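Winter tires on used crossovers: a talk with the Sayegh workshop in Ciddale

Sat 29 August

The workshop at Sayegh, a used-car dealer in Ciddale, fits and stores tires for the vehicles it sells. Its service manager agreed to answer questions on winter sets for crossovers, provided we kept to technical matters.

We began with sizing. Many buyers want the winter set on the same wheel diameter as the summer set. "You can often go down one size," the manager said. "The brake caliper decides that. We check the clearance with the wheel off, then look up the approved sizes for that trim." A smaller wheel takes a taller sidewall, and the overall diameter has to stay close to the original so that the speedometer and the stability control read correctly.

Load index comes next. The manager has seen crossovers arrive on tires rated for a lighter sedan. "The size on the sidewall matches, and people stop reading there. The load figure follows the size, and on a heavy vehicle it matters."

Sayegh stocks two lines, the Drokedero and the cheaper Plolleck. Asked to compare them, the manager was brief. "Drokedero is softer and wears faster on dry highway. Plolleck is quieter and gives up some grip on ice. I fit both." Neither should be run through the summer, in the manager's view, as the compound overheats and the tread blocks squirm under braking.

On all-wheel drive, the workshop's rule is to keep all four tires the same make and close in tread depth. A mismatch makes the center coupling work constantly. "We had one with 3 millimeters of difference front to rear. The fluid was dark when we drained it."

Wheel nuts are torqued by hand in a star pattern and checked again after the first 50 miles.

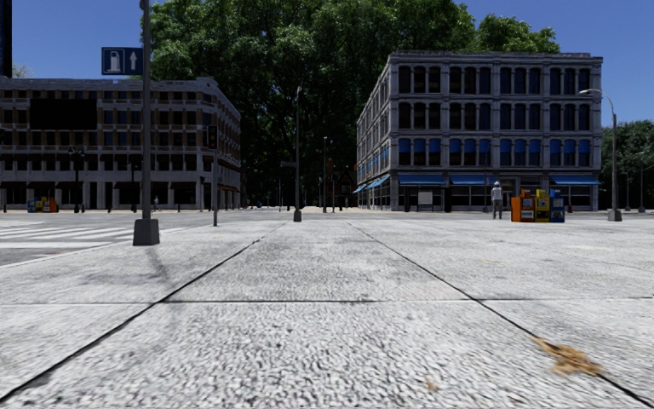 How often should the tires be rotated?

Every 3000 miles on an all-wheel-drive vehicle, front to rear on the same side if the tread is directional.

Stored sets are washed, marked with their position and kept out of sunlight. The rack holds 500 tires, and bookings for the change open in October. Pressure sensors are tested before the old set comes off — a dead one is easier to replace while the tire is already being mounted. Customers who bring their own wheels are asked to bring the matching nuts as well, as the seat shape differs between steel and alloy.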